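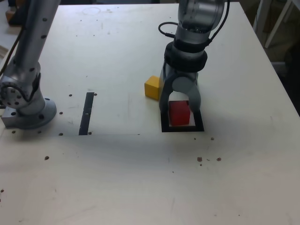
BRAKES, BONNETS AND BIG SCREENS: NASLEY MOTOR HALL OPENS "SECOND UNIT" IN AUGUST

I've been putting on exhibitions at the Nasley Motor Hall for long enough to know that people come in for the shiny cars and stay for the wrecks. So this August we're giving you the wrecks first!

"Second Unit" is our new show about the working cars of the movies – the doubles, the camera cars, the ones that got rolled into a ditch at four in the morning so the pretty one could drive past the star's house without a scratch. It fills the whole lower floor, and I've wanted to do it ever since I got this job.

The piece I keep sneaking downstairs to look at is the Borell coupe from the chase picture "Salt Road." Two of them survive, and we have both, parked nose to nose. One is the hero car, waxed and lovely. The other had its roof cut off and a driving seat bolted up top, so a stunt driver could steer while the actor down below pretended to. You can climb a short set of steps and look right down into the cabin (the upholstery is held together with gaffer tape, and I wouldn't let anyone touch it).

Both cars come to us from the collector Thaddäus Bühler, who drove the hero car onto the trailer himself and then asked me four times whether the building was locked at night. It is, Thaddäus.

Upstairs in the small gallery we've hung 200 sketches and storyboards by Idun Hellström, who drew car chases for 8 features and never once held a driver's license. Her pencil work is wonderful. Look for the long strip from "The Myung Crossing," where she plans out a bridge jump from the point of view of a dog in the back seat. The dog was cut from the script, but the drawings are here and they're very funny.

Ka-ming Kuo built our sound room, and please don't skip it. He went through old location tapes and pulled out engines, tires, doors and a lot of swearing, and you get to mix your own chase at a desk. My best attempt sounded like a lawnmower falling down stairs. Kids are much better at it than I am.

"I used to think of these as the cars you swept up afterward," says Ivar Ljungberg, the retired stunt coordinator who advised us on the show. "I'm glad somebody kept a few. I have a scar from the green one."

The green one is by the fire exit, Ivar, and we've put your name on the label.

Evening visitors can book a seat for our film nights, which start at 7:30 p.m. in the old paint shop. I picked most of the movies and I'll be introducing them too, so expect rambling. Seats are first come, first served, and the chairs are not soft – bring a cushion if you're staying for the double bill.

The exhibition catalog was written by Tania Sikder and printed with support from Brurkilex. We ordered 900 copies and they're on sale at the front desk, along with posters of Idun's bridge drawing.

Press who'd like an early look, or a ride in the one camera car that still runs, should call the front desk and ask for the exhibitions office. I usually pick up. Wear flat shoes and something you don't mind getting oil on.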